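Refrigerator tips, tested and mostly doubted

I keep a folder of kitchen advice that people send me, and the thickest part of it by far is about the refrigerator. Everybody has a trick for it. Most of the tricks cost money, or time, or both, and a surprising number fall apart the first time you try them in a house where people eat. I have been working through the pile since April. What follows is where I've landed so far, and I reserve the right to change my mind.

The baking soda box

You know the one. Tear off the top, put it at the back, replace it every so often, and your refrigerator will smell like nothing. I did this for years. Then I stopped for a whole spring and could not tell the difference, and neither could my sister, who complains about smells for sport. A box has an opening the size of a playing card and the air barely moves across it. If you want to give baking soda a fair chance, spread it on a plate. Better yet, find the half onion that is causing the trouble and wrap it.

What did make a difference here was washing the drip channel under the door seal, where something orange had been living. Old toothbrush, dish soap, warm water. It took less time than reading the back of the box.

Paper towel in the greens

This one I came to scoff at and ended up keeping. A folded dry paper towel in the bag with the lettuce, changed when it goes limp. My romaine lasted 9 days with the towel. The same brand without it had brown edges well before that. One head of lettuce against another is hardly science, so take it for what it is. A clean dish towel does the same job and goes through the wash.

I am less convinced by the people who wash, spin, dry and repack every leaf on shopping day. If it gets you to eat salad, fine. I find that I resent the lettuce by the time it's put away.

The gadgets

A company called Lumulitz sells a little plastic egg that is supposed to absorb the gas that fruit gives off. It costs 27 dollars for a set, and you have to buy refills. I put one in with some pears and left the other pears alone, in a separate bowl on a separate shelf. They ripened together and went soft together. The egg did look nice.

The Sturnia vacuum boxes are a better product, and I'd call them good for cheese and cooked rice. I would not call them 49 dollars good. You get most of the benefit from a jar with a tight lid that fits what you're storing, so there isn't much air left on top. Save jars. You have to wash the pump on the Sturnia by hand, too, and the instructions don't mention that until the last page.

I've also been sent shelf liners by three different readers. They slide around, they collect crumbs underneath, and then you have two things to clean. Skip them on glass. On wire shelves I can see the point, as small jars do tip over.

Lemons, and where to put them

The old rule says lemons belong in a bowl on the counter because they look cheerful. They do look cheerful. They also go hard as golf balls in a warm kitchen, and I have thrown out enough of them to be tired of the rule. Mine go in the refrigerator now. An uncut lemon on an open shelf is all right for a while, and it beats the bowl. In a closed bag it does better still, as the skin dries out a lot more slowly.

The version where you float whole lemons in a jar of water also works, in that the lemons stay plump. It also takes up a shelf, and somebody has to change the water. In my house that somebody forgot.

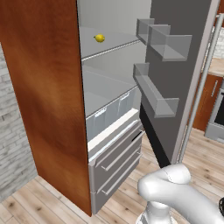 Monique Boyer wrote to disagree about the bag. She says her lemons sweat in plastic and get a gray fuzz near the stem, and that a loose lemon in the crisper, rubbed dry first, keeps longer for her than anything sealed. She also thinks I'm too hard on the bowl. Hers sits in an unheated pantry and she has no complaints.

I can't rule it out. A bag traps water if the fruit goes in damp, and I dry mine without thinking about it. So dry the lemon, squeeze the air out of the bag, and if you see drops on the inside, open it up for an afternoon. As for the unheated pantry, if you have one, you may ignore most of this page.

For cut lemons I've found nothing worth recommending except using them up. Cut side down on a saucer buys a day or two. The special lemon-shaped holder buys the same day or two and is never in the drawer when you want it.

Crisper drawers

Many drawers have a slider marked for humidity, and I have met very few people who touch it. The advice is simple enough: closed vent for leafy things that wilt, open vent for fruit that gives off gas. I followed it carefully with two drawers and got a modest improvement with the greens. The fruit drawer I couldn't judge, because we ate the grapes.

If you have one drawer, give it to the greens and stop worrying. If yours has no slider at all, nothing is wrong with it.

One thing I do believe in is taking the drawer out and washing it, and drying it properly before it goes back. The bottom of mine was where soft cucumbers went to be forgotten.

Full or empty?

I've read that a full refrigerator is cheaper to run, and that you should fill the gaps with jugs of water. The reasoning is that cold jugs hold the cold when the door is open. True, as far as it goes. But you had to cool the jugs in the first place, and packing things tightly up against the vent makes one corner freeze and another go warm. I lost a carton of eggs that way, frozen solid behind the milk.

Leave room around the vent. If you live somewhere the power goes out, a few jugs make sense in the freezer. Otherwise I wouldn't bother. A nearly bare refrigerator the day before shopping is a fine time to wipe the shelves, and that's the only use I have for the subject.

Thermometers

Spend a few dollars here. The dial inside most refrigerators tells you a number from one to something, and it isn't a temperature. Stand a cheap thermometer in a glass of water on the middle shelf overnight and read it in the morning. You want it at 40 degrees Fahrenheit or a bit under. Mine had been running warm for who knows how long, and I'd been blaming the milk.

Cleaning the glass

Buviton makes a spray for this, Barbier makes a foam, and I've used up a bottle of each. Dish soap in warm water did as well as either one and didn't leave my butter smelling of pine. Let a cold glass shelf stand on the counter for 30 minutes before it meets warm water, or it may crack. That tip came from my mother and I have never had the nerve to test it.

Vinegar is fine for the glass and for the walls. I'd keep it off the metal trim and rinse the rubber seal afterward if any gets there. Dried syrup needs a wet cloth laid over it while you go and do something else. Scraping at it with a knife is how I got the scratch I look at every morning.

Still in the folder: coffee grounds for odors, foil around celery, and a letter about storing nail polish next to the mustard. I'll try the celery.

Page last updated 27/09/2022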